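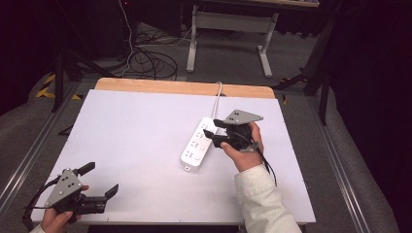 A short thread on moving into an old flat and what I learned about electricity bills while doing it. I've had a few messages asking, so I'm putting it in one place.

1/ I moved into the flat on Bastos Street in July. One bedroom, second floor, high ceilings, gas hob, electric everything else. The letting agent told me the bills were "very reasonable for the area". I didn't ask for a number and I should have.

2/ My first full month came to £210. I live alone and I'm out most of the day. My last place was bigger and never came close to that, even in winter.

3/ The supplier is Wisari. I rang them and was told the bill was estimated, so I sent a reading. The new bill came back at nearly the same amount. Fair enough, the estimate was good. The problem was at my end.

4/ First thing I'd suggest to anyone in this spot: read the meter last thing at night and again when you get up. Write both down with the times. Do that for a few nights before you start switching things off, otherwise you have nothing to compare with.

5/ Mine was using far more overnight than a fridge and a router should. I went round the flat and turned off everything I could find. It made a small difference – pennies, really.

6/ Then I tried the fuse box. One circuit off at a time, look at the meter, circuit back on. The labels in mine are in faded biro and two of them are wrong. The one marked "cooker" runs the hall lights.

7/ The circuit that mattered was marked "landing". There is no landing inside my flat. With that one off, the meter more or less stopped.

8/ I knocked on my upstairs neighbour's door, Glória Cardoso, who has lived in the building for 20 years. She knew straight away. There's an old water heater in the cupboard by the stairs which used to serve a shared bathroom. The bathroom went long ago. The heater stayed.

9/ So I had been heating a tank of water for a bathroom that doesn't exist. The tenant before me presumably had as well.

10/ I wrote to the agent, Benamik, with the readings, the times and a note of which circuit it was. They replied that they would "look into the usage pattern". I wrote again and asked for an electrician and a date.

11/ It took 6 weeks. In the meantime I left that circuit off, which they'd agreed to by email. If you're renting, get that sort of thing in writing before you touch anything shared.

12/ The electrician was Gonzalo Toledo, very thorough. He disconnected the heater, relabelled the fuse box properly and checked the rest of the wiring while he was there. He found a loose socket in the kitchen, which he sorted out too.

13/ On the money: Benamik offered half back. I said no and sent the readings again, along with the electrician's report. They've now agreed to the full overnight use for the months I paid, taken off the rent. It hasn't shown up yet.

14/ A few people asked about apps. I tried one called Nendulness for a week. Nice graphs, but it needs a smart meter to do much and mine is the old sort with a dial. A notebook did the job.

15/ Someone asked whether switching supplier would have helped. A bit, maybe. I'd have been paying slightly less to heat the same tank.

16/ Things I'd ask before signing next time: the last three actual bills (not estimates), what the meter covers, and whether anything in the hallway or stairs is on it. The agent may not know. A neighbour probably will.

17/ Latest reading was this morning at half past seven. Overnight use is down to what the fridge needs. I'll add to this when the rent credit comes through.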